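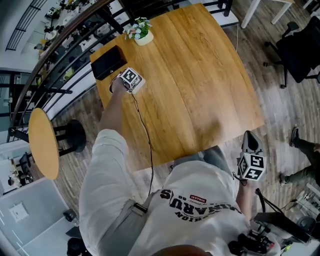
Home | Tickets | Fixes | Log in

Elix handheld gripper, left unit — drops tracking

Opened February 24, 2025 by Gervasio Lagos

Left gripper pose jumps then freezes mid-reach. Right one fine. 3 takes lost out of 8. Log says marker lost, then cable timeout.

Tried: restart, new config. Same. Swapped cables left/right — fault moved to the right side. So its the cable. Strain releif looks tired.

Dont use takes from this mornng til checked. Spare on order from Garrido.

Status: waiting on part

2 comments | Share

Back to top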